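17 min read
2 comments · Share

4. The folding surface

When we began talking with households about laundry, we had expected to hear mostly about machines and detergents, and we did hear a good deal about both. What we hadn't expected was how much people would have to say about the place where they fold. One person folds on the bed, another on the ironing board, another on the dining table between lunch and homework, and nearly all of them had an opinion about what ought to lie underneath the clothes. I have to admit that I grew very fond of these conversations - they tended to wander off into grandmothers and old apartments - and a fair number of my own habits at home have changed on account of them.

The households in the Ondden study kept a folding diary through May, and the diaries gave us 2079 entries in all. Each entry named the item, the place where it was folded, and whatever the person felt like adding. More than 2000 of the entries named a surface clearly enough for us to sort. Bare tabletops were common, but a cloth spread over the table first came up far more often than the literature had led us to expect. Usually it was an old flat bedsheet that had lost its matching pillowcases somewhere along the way. Several people kept a particular sheet for this and nothing else, and would go looking for it before they started.

The reasons they gave were practical ones. A sheet keeps crumbs and table polish off clean shirts, and it gives a soft garment something to hold on to while the sleeves are brought in. It also wrinkles, and this was the main complaint. A fabric laid over another rumpled fabric can hide a crease until the whole stack is made and put away. Vusumuzi Xaba, who coded the diaries with me, noticed that people who used a sheet often wrote about color as well. They liked a pale one, so that a dark sock or a stray thread would show up against it. Pale green, cream, and light gray were the favorites, and a patterned sheet was nearly always described as a thing one put up with.

The second theme was where on the surface things go. Folders in our study tended to work close to the edge nearest their body and to send finished pieces away from themselves, to a far corner, where a sleeve wouldn't knock them over. Long garments made this harder. A robe or a pair of pants can take up the whole near edge of a table before a single fold has been made, and then the finished pile has to live behind it. Small, stiff things such as denim and thick towels were the ones people trusted in the back corner, as they keep their flat shape when left alone. Figure 2 shows an arrangement very close to the one that turns up again and again in the diaries, with the long soft piece near and the flat folded piece far.

I would not want to make too much of these patterns. The diaries were kept by people who had agreed to think about folding for a month, and a person who thinks about folding may well fold more carefully than she otherwise would. Still, the habit of giving the near edge to the awkward item held across beds, tables, and counters alike, and we come back to it in the next section, where we look at how people settle on a first fold. 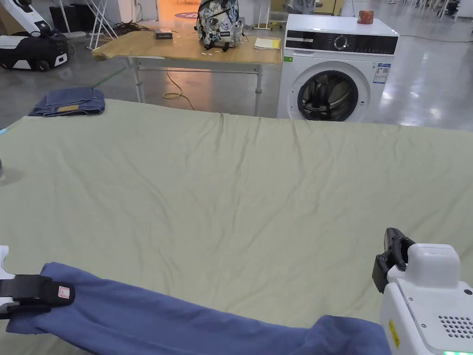
Lizelle Sibiya

Figure 2. A pale sage-green sheet spread as a folding surface, with a long blue cloth garment along the near edge and a folded dark blue, denim-like towel toward the back-left corner. Fine wrinkles run across the sheet, mostly in diagonal and vertical lines.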